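From: Jihad Salameh
To: block-sets list
Date: October 2025
Subject: Re: Storage for loose shapes, tray or basket

> We have been through two plastic trays for the Prondis shapes since
> February and both cracked at a corner. Before I order a third, does
> anyone keep theirs in a basket? My worry is the small pieces working
> their way into the weave. Also, do you sort by color or by shape?
> The printed sheet that came with ours says color.

Basket, and by shape. Details follow, inline where it matters.

We switched the toy shelf at the Stanar rooms from trays to baskets in February. There are 18 baskets on the shelf and 71 pieces in the sets that use them. None of the baskets has split. Two have gone slightly out of square, which does not affect how they slide in and out. 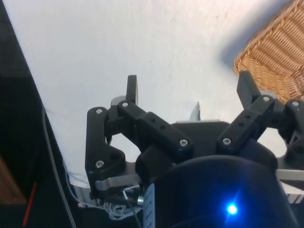
Weave is the first thing to check when buying. An open weave catches pegs and the thin ends of the wedges, and it cannot be wiped, only brushed. A tight one, like the tan-brown wicker basket on the white tabletop, gives a small piece nowhere to go. We bought ours under the name Arancibia and paid a little more than for the open kind. Run a fingertip around the inside before accepting delivery. Any cane end that catches skin will also catch a cloth.

On size: the inside length should take the longest piece lying flat with a finger's width to spare. Deep baskets get filled and then tipped out on the floor. Ours are shallow enough that a child can see the bottom layer without digging. Fill to two thirds at most.

On sorting: color sorting works on paper and fails in use. A set that is mostly red ends up as one full basket and three nearly empty ones. Cubes, cylinders and balls separate faster, and the count at the end of the session is easier to check because each shape has its own number on the label. The Altach set has 8 of each main shape, so its label is short.

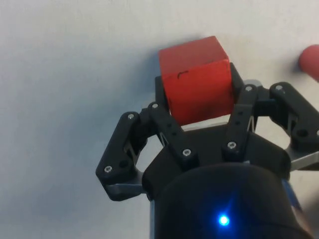
Can pen marks be taken off painted wood?
Ballpoint usually lifts with a barely damp cloth and a little baking soda, rubbed with the grain. Permanent marker does not, and sanding it out leaves a bare patch that looks worse than the mark. We leave those.

For cleaning in general, wipe each piece, do not soak it, and dry it standing on end where the shape allows. The baskets get a dry brush first and then the cloth. Do not put wooden pieces back until they are fully dry — the wicker holds moisture longer than you would expect, and paint in contact with it can go soft.
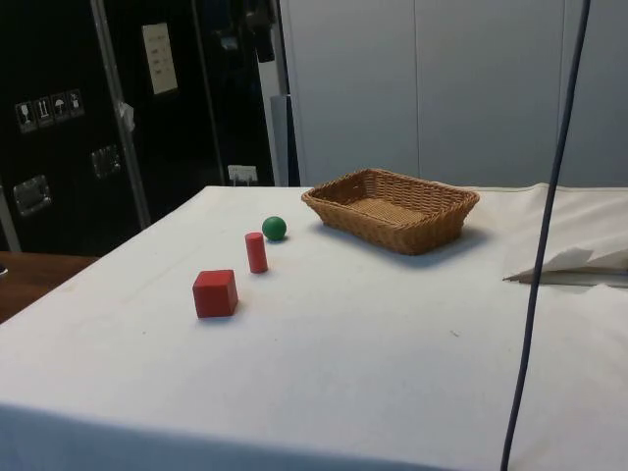
Photo: Jihad Salameh / Stanar rooms

Laying out before packing is worth the extra minute. Put the empty basket toward the back of the table and the pieces in front of it, spaced so that no two touch. The red cube, the red cylinder and the green ball above are set out this way, although I would leave more room between the cylinder and the ball. Balls go in last, on top of the flat-sided pieces, otherwise they shift everything else when the basket is carried. A cloth on the table cuts down on rolling and on noise. Bare laminate does neither.

One correction to my post on labels: I gave the catalog total as 171 pieces. It is 149. The difference was a set we had returned and I had not struck off.

If you still prefer trays, look for a rounded inside corner. Both of the cracked ones I have examined failed at a square corner, starting from the rim.

Jihad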